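Where the bin is the hard part: an afternoon at the Starkum open day

The car park was full by ten in the morning, which surprised the people who run the place more than anyone. Starkum opens its workshop to the public once a year, in October, and in past years a good turnout has meant a few local families, a college group and whoever happened to be delivering pallets. This time there was a queue at the tea urn before the first demonstration had started.

I had come to talk to the engineer who leads the bin picking work. She asked me to leave her name out of it ("put the team down, it's the team's robot") and then talked for almost 24 minutes before I had managed to ask my second question. I didn't mind one bit. She is one of those people who can make the inside of a metal box sound like the most interesting place in the county, and by the end of the afternoon I was half convinced that it is.

The job sounds dull when you say it out loud. There are parts in a bin, lying any old way. Take them out one at a time, without missing any and without hitting the bin. A child could do it, and at the open day several children asked if they could.

"That's exactly why I love it," she said. "You put your hand in a drawer and find a spoon while you're talking to somebody about the football. You don't look. You feel the side of the drawer, you push the forks out of the way, your fingers go flat when there isn't much room. Every one of those things is a separate headache for us."

Starkum calls the project Kurko. It began as a side job, something to fill the weeks between two bigger contracts, and it has been going for 18 months. The software that decides where to reach comes from a small firm called Vitale, two of whose people had driven up for the day and spent most of it on their knees next to a laptop, answering questions from visitors and looking very happy about it. The parts themselves are plain coloured bars. I asked why bars, and got the full answer.

"A bar is honest work for a gripper. It's got a long way and a short way, so you can't just grab it from any side. If it's lying in the open, lovely, any robot can have that. But bars like company. They slide down and lie next to each other, and then there's no gap between them for a finger to go in. Or they roll up against the wall and just sit there. We don't arrange them. We tip them in and see what we get."

She is very firm about the tipping. In the early days, she told me, the team used to place the parts by hand, and without meaning to they placed them kindly. A little space here, a nice angle there. The success rate looked wonderful and the whole thing fell over the first time a visitor from a customer's factory emptied a bucket in. Since then the rule has been that whoever is nearest does the tipping, and on open day that means the visitors. There was a very serious boy of perhaps nine who took his turn as if he were defusing a bomb.

We stood at the rail for the early afternoon run, and she talked me through it under her breath, the way some people do at snooker. 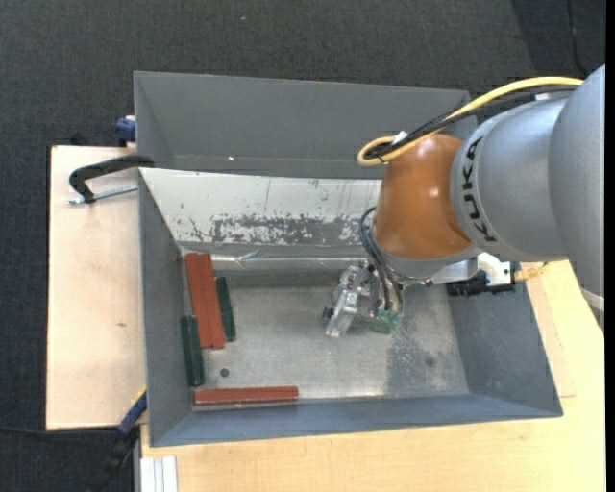 The KUKA arm down inside the bin during the early afternoon run, with red and green bars still to pick.

"Now look at the two red ones, side by side," she said. "You or I would see two bars. For a long time the camera saw one fat one. It would work out the middle of the fat one, go down very confidently, and land right on the join. Beautiful aim, completely wrong."

And how do you cure that?

"Vitale cured it, mostly. I'd like to say we helped. Their first try used the colour, and that's fine if a red one is touching a green one and no use at all if it's red on red. Now it looks for the dark line where they meet and it also knows how wide a bar is allowed to be. If something comes back too wide, it thinks again. It sounds so simple when I say it now! It took the whole of last winter."

The walls are her other great subject. Everything about a bin, in her telling, is designed to annoy a robot. The sides get in the way of the arm. The floor is scuffed and shiny in patches, so the light comes back in odd ways. The corners are worst of all. A bar lying along the bottom of a wall can only be taken from certain directions, and from some of those the wrist would have to pass through solid metal to get there.

"People watch the fingers," she said. "I watch the wrist. And the elbow, and the cables. The fingers know where they want to go, bless them, but they're bringing all that behind them. Every plan gets checked for the whole arm, top to bottom, before anything moves. Half the time the answer comes back no, and it tries from another side."

I asked whether it ever just gives up.

"Oh yes. And I was so pleased the day it learned to." She laughed at that, and then got quite serious. For months, she explained, a bar it couldn't reach was a bar it would keep trying for, again and again, with small useless changes. Now it makes 8 tries at a part, from different sides, and then leaves it and goes for something else. Quite often taking the next one out frees up the first. If it really is stuck, a lamp comes on and a person comes over. "On a real line, you'd much sooner be called over once than find it's been prodding the same corner since lunch."

The arm is not fast. One man at the rail said so, fairly loudly, and I thought she might bristle, but she went straight over to him and agreed. They run it slowly for visitors so that people can follow what is going on, and they don't run it at full speed on ordinary days either, as the team has not finished with the gripper. She offered to show him the gripper after the run. He stayed for the next two demonstrations and was last seen holding a spare finger up to the window and asking what it was made of.

That gripper has a history of its own. The first one was bought in and was, she said, a perfectly good gripper for somebody else. It was too wide to go down beside a wall. The second they made themselves, and it was narrow enough but it bent. There is a drawer in the workshop with the bent ones in it, and she got it out for me with real affection. The present design was done with Zuteo, who have a machine shop on the same estate and can turn a drawing into a finger in a couple of days. The working relationship seems to consist mainly of somebody walking across the yard with something in their hand.

"They had one of ours back within the hour once," she said. "They'd looked at the drawing and just said, you don't want that corner. And we didn't! They were quite right. We would have spent a week finding that out."

Between runs I wandered off to try the simulator, where you steer a pretend arm into a pretend bin with a joystick. I am sorry to report that I hit the wall with my first move and my second. There was a score sheet pinned up beside it and the best of the day belonged to somebody who had cleared the lot in 26 moves. The Vitale pair told me that the score had stood since mid-morning and that they had both tried to beat it and failed.

When I came back she was being asked about jobs, as I suppose everyone on that stand must be several times a day. It was a woman whose son works in a warehouse, and it was asked politely but she plainly wanted a proper answer. The engineer took her time over it. She said she had done this very job by hand, one summer as a student, lifting castings out of a crate until her back went. She said she didn't think it was a job anyone should do for thirty years. She also said that she couldn't promise what any particular company would do with the people it moved off it, and that it was worth asking them. I thought it was a good answer, and the woman seemed to think so too, for they went on talking well past the start of the next run.

What comes next for Kurko is a deeper bin, then mixed parts. Mixed parts is the one that makes her eyes light up. Bars with rings, bars with brackets, things that hook into each other and come up in a bunch. "Tangled things," she said. "Coat hangers! I've asked for coat hangers. I've been told to finish the bars first."

By four o'clock the tea had run out and the crowd had thinned to the people who really wanted to be there. The serious boy was back, and had brought his grandfather. He wanted to know whether he could tip the bars in again, and whether this time he was allowed to make it difficult.

"Please do," she said, and handed him the bucket.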